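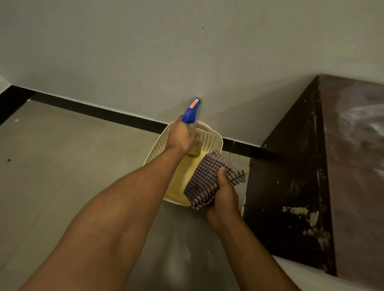 4. Setting up timed entry

This section covers entry slots for day visitors in the Odus booking console. Complete section 3 (Sites and gates) first. You need an account with the Site Manager role.

4.1 Create a slot plan

1. Sign in and open Visits > Slot plans.
2. Select New plan and choose the site, such as Rosden Old Town.
3. Enter the daily limit. The default is 2,000 visitors.
4. Set the slot length in minutes. Accepted values are 15, 30 and 60.
5. Enter the number of places per slot. The minimum is 50.
6. Select Save draft.

Note: Overnight guests do not count toward the daily limit. Their passes are issued by the hotel and are read at the gate as type H.

4.2 Add entry fees

1. Open the draft and select the Fees tab.
2. Enter the adult rate. Leave Child blank if children enter free.
3. Add any peak dates. A peak rate replaces the adult rate for the whole day.
4. Select Check. Rows with errors are shown in red.

Caution: Fees cannot be changed for a date once the first ticket for that date has been sold. To correct a fee, close the date, refund all tickets and create the date again.

4.3 Publish

1. Select Publish and enter the start date.
2. Wait for the status to change to Live.
3. At each gate, restart the reader and confirm that the plan number on the display matches the console.
4. Scan one test ticket per gate. Test tickets are listed under Tools > Tickets.

If a reader shows code 196, it is still using the old plan. Hold the reset key for 3 seconds and repeat step 3.

Note: Plans published before September use the older ticket layout. Turen gate readers accept both layouts.

Section revised Aug 20, 2018. Send corrections to Amber Ellwood, Documentation.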